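Call for participants: grip slip and eraser faults, hand-held gripper study
Vokano, Nakton site

We are looking for people to take part in paid sessions at our Nakton site, starting in May. You will hold a gripper in each hand and carry out short whiteboard jobs at a table. No technical background is needed.
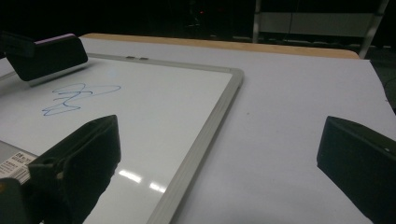
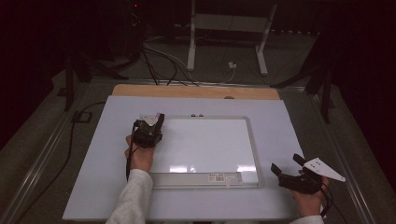 Whiteboard work with the hand-held grippers.

Why we are running this again

Our first round gave us 744 wiping runs. When the Trindade arm was trained on them, it dropped the eraser in 31 runs and pressed too hard in others. In one of those the board slid off the table and the arm kept moving until an operator hit the stop. No one was hurt, but the work was halted and the fault written up as a safety matter.

The review by Esteck found two causes. The grip closed too late when the eraser was picked up at an angle, and the force limit on the arm had been left at its bench setting. The limit has been corrected. The late grip came from our own recordings – most people had been shown one way to pick up the eraser and copied it. We now need runs with more variety, including ones that go wrong.

What you will do

Pick up an eraser, wipe marker off a whiteboard and put the eraser down again. In part of the session we will ask you to take a poor grip on purpose, let it slip and recover. Each session has 40 runs with a break halfway through. You will not work next to a moving arm at any point.

Who can apply

You must be aged 18 to 71 and able to use both hands comfortably for the length of a session. Left-handed people are especially welcome, as we had very few last time. Please do not apply if you have a current wrist, hand or shoulder injury. People who took part in the first round may apply again.

On the day

Wear sleeves that fit closely at the wrist and take off rings and bracelets. Cables run across the floor near the table, so flat closed shoes are required. If a gripper sticks or pinches, say stop and put it down – you will be paid for the full session either way.

How to apply

Fill in the short form on the Vokano participants page and choose a morning or afternoon slot. There are no Sunday sessions.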